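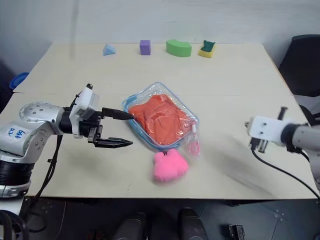

Her sister had said on the phone that a lid was the first thing to go, and after the lid you might as well throw the box out. She didn't throw it out. She had carried it through two moves, and at the flat in Jisholm it held whatever had no drawer.

She sat down at the white table and started on it. The bag would go in the cupboard. The pink plush thing could go to the charity shop, or back on the bed. The foam blocks were for the neighbour's boy, who was coming at 4.

She picked up the plush, put it in her cardigan pocket and went to fill the kettle. The box could stay where it was until May.

266 likes
5 comments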